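Notebook, wet bench, Greltilow building
May 8, 2024
Moving the tube racks to the white table
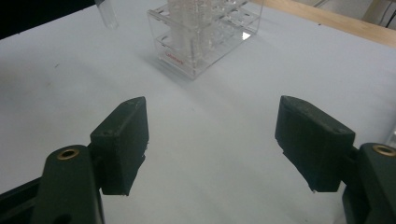 Why the move

The racks have lived on the shelf over the sink since January and I am tired of reaching up for them with wet gloves. Isla Wihongi asked for them to be at sitting height for the Harow samples, and the white table is the only surface on this side with enough free length. Agreed with her before lunch. Started after lunch.

Table

Cleared it down to the top. The pipette stand, the label printer and the two trays of caps went to the side bench. Wiped with detergent, then water, then 70% ethanol, and left it to dry. The matte top hides smears until you get your head down level with it. Went over the window end a second time.

The wood edging is sound on the long side. On the short side there is a place by the corner where water has got under the finish at some point. I can feel it with a fingernail. Not urgent. Please don't stand wash bottles there.

Level check with the small spirit level, both directions. Slightly low toward the wall. Gave the foot on that corner one full turn and checked again. Fine now. This matters more than it did for the cap trays, as we read menisci at this table.

Racks

The clear acrylic one goes toward the back, with a working gap of bare table in front of it. I tried it at the front edge first and kept knocking it with my sleeve when I reached for the notebook. With it set back I can get a forearm down on the table and still reach the far row.

Things to remember about acrylic:

No ethanol on it. The old rack went cloudy and then cracked around the holes, and I am fairly sure that was from being wiped down with the bench every evening. Mild detergent, rinse, air dry upside down on a paper towel.

No autoclave. There is a note on the shelf saying this but the note is staying with the shelf, so I am writing it again.

No tubes straight from the hot block. Let them come down to room temperature in the metal rack first.

Lift it with both hands, from underneath. Picking it up by the top plate puts all the load on the joints.

Fit

Tried our three kinds of tube. The Gruder glass ones drop through both plates and stand straight. The Collet plastic ones are a bit fatter under the lip and stop high, which is all right for storage but they wobble if you pipette into them. The short screw-cap ones go through the top plate and sit too low to get hold of. Those stay in the foam block.

So for Harow use Gruder glass in this rack. Isla is happy with that. She had been using Collet for the blanks, and will switch over with the next batch so that blanks and samples are in the same glass.

Labels

Carrying on from the last series. First tube in the new run is 2,537 and the last one planned is 2,852. Write the number on the tape and not on the glass. Tape goes below the lip, number facing the chair. Position in the rack runs left to right starting at the back row, so the newest tube is always nearest to you.

Tube 236 from the old series turned up behind the cap trays when I cleared the table. The tape is faded but readable. It was logged as missing. Corrected the log and put it in the cold room with the rest of its batch. Isla to decide if it is still worth running.

Glass stock

Counted the Gruder tubes after washing: 99 good. Chipped ones went in the glass bin. That won't cover the whole series at once, so we wash between sets. If anyone orders more, get the same outside diameter. The supplier lists two that look alike on the page, and the wider one will jam in the lower plate.

Drying

Tubes from the wash were still beaded inside after an hour on the pegs. Put them in the low oven on a metal tray, then let them cool before they went anywhere near the acrylic. Add this time to the plan. A set washed in the morning will not be ready before mid-afternoon.

Light

Good at the white table in daytime. The pale top makes it easy to see a drop, less easy to see a clear meniscus. Cut a piece of black card to stand behind the rack for readings. It is in the drawer under the balance. Put it back there, it bends if it is left leaning on the wall.

Still to do

Shelf over the sink is to be wiped down and the old tape taken off.
Find a second chair the right height.
Ask Isla if the Harow blanks need their own row.
Move the wash bottle holder, currently on the bad corner. I put it there myself.
New sign for the rack, large letters, NO ETHANOL.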